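Kosach Piltska 254 Wiper Blades - Set of Two

I've been running the Piltska blades on my own wagon since January, and I like them enough that I now keep a stack on the shelf by the register. They're a beam style blade with a soft rubber edge, so there's no metal frame for ice to pack into. Mine went on in 8 minutes, and that was with gloves on!
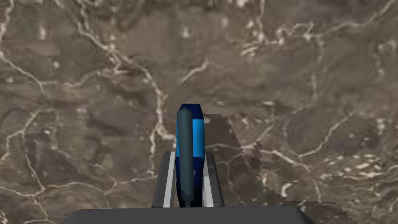
Katalin Pap

The set fits most hook arms, but check your driver's side length before you order - the passenger blade is usually shorter, and I can't take them back once the sleeve is open. If you've got pin arms (a lot of older Rizk vans do), add the Sullutico adapter to your cart and you're all set.

They run quiet at highway speed, and I haven't had any chatter on a light drizzle, which drove me nuts with my last pair. Wipe the edge down with a damp rag when you fill up.

Part no. 254-73. Ships the next business day.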